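Conductive thread resistance climbing after washing

skeinfault
I'm building a wool sleeve that fades a string of LEDs with elbow bend. The stretch sensor is knitted from Skostex conductive yarn, read through a voltage divider into a 10-bit ADC. Fresh off the needles it measured 80 ohms at rest. After 2 hand washes it sits near 500 and drifts while I watch the meter. Is the coating gone, or is it the joins?

Marius Hodoroagă
Joins first. Measure across the knitted panel alone with wide clips, then again from the snap fasteners. If the panel still reads low, the crimp at the snap is your problem.

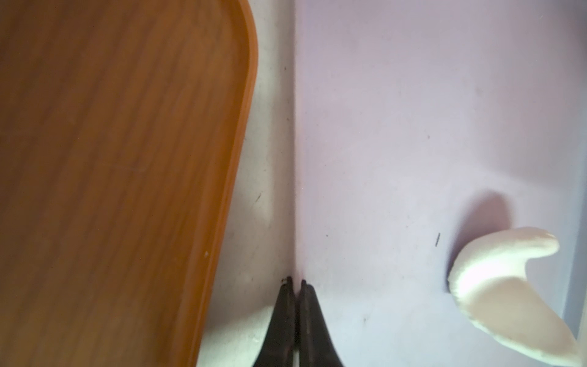

Also dry it flat and leave it overnight before measuring. Damp wool gives you a leakage path in parallel with the sensor and the reading wanders as it dries. Mine settled after a night every time.

priltthorpe_knits
Disagree on the order. Silver-plated yarn loses plating in ordinary detergent, and wool wash with lanolin leaves a film on what remains. I'd suspect the yarn before a crimp.

skeinfault
Panel alone: 90. Through the snaps: 490. I used a neutral wash, no lanolin.

Marius Hodoroagă
Then it's the snaps. Stitch through each one at least six times and pull the loops tight against the metal. Don't solder, the core fibre melts.

priltthorpe_knits
Fair enough on this one. 80 to 90 is still a loss, though — I'd recalibrate in firmware at start-up and not hard-code the rest value.

wieczorek_loom
Seconding start-up calibration. My 1957 Wieczorek pattern cardigan has the same sensor in the cuff and the rest value shifts with the colour of the yarn I plate it against, presumably tension.

skeinfault
Restitched the left snap, 110 through that side now. Doing the right one after tea.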